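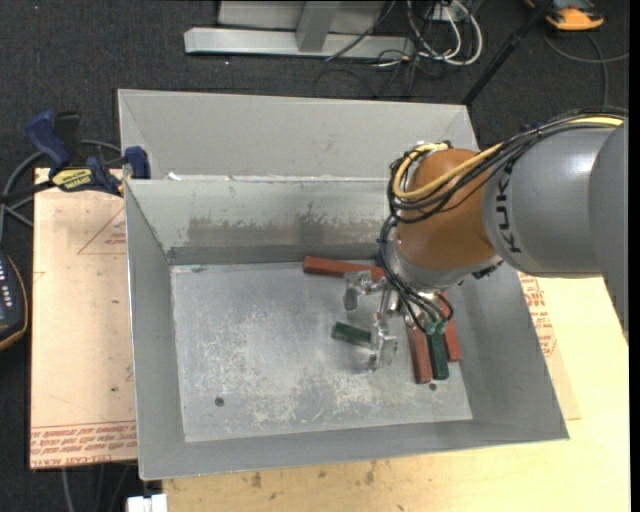
Spent most of this week on indemnity clauses, the one in the Lecomte supply agreement in particular, and I want to get it down before I forget why I was so cross. It's a contract for Stovcombe to buy a packing line. The definition of "Equipment" ran to 18 lines and still left out the wiring. I'm not kidding. You look at any robot arm, a KUKA like the one up top, and there's a fat bundle of black cable looped right over the wrist, and under this draft you could argue for a month over whether that's Equipment or "Ancillary Materials" (capital A, capital M, never defined anywhere). Which matters, as the warranty covers one and not the other.

So. Redrafted it. "The Equipment and everything attached to it on delivery." Other side came back with a page and a half. Sigh.

The indemnity itself was worse. One sentence, 640 words. I pasted it into a counter becuase I didn't believe it. Four separate "notwithstandings", two of which cancel each other out as far as I can tell. Read it aloud in the kitchen at 6 a.m. and lost the verb somewhere before the coffee was done.

People email me to say long clauses are safer. I don't buy it. A judge has to read the thing eventually, and so does the poor plant manager at Taststead who wants to know if he can call out a repair crew without voiding something. If he can't find the answer he'll guess. Then it's my phone ringing.

What I did in the end:

Split it into numbered paragraphs. Put the cap first, where people look for it. Took out "hold harmless" – yes, I know, some of you think it does separate work from "indemnify". Show me the case in our state and I'll put it back. Moved the notice period out of the schedule and into the clause, and made it the same number of days everywhere it shows up. It had been three different numbers.

Still open: whether the cap covers legal fees. They say obviously yes. We say obviously no. Draft says nothing at all, so there's the fight for October.

Someone asked about the Idel lease post, the one with the missing exhibit. Part two is half written, will get to it when this signs. Also the comments were broken for a few days, should be ok now, let me know if they arent.

Back to the redline. Version 9 just landed, and they've put "notwithstanding" back in.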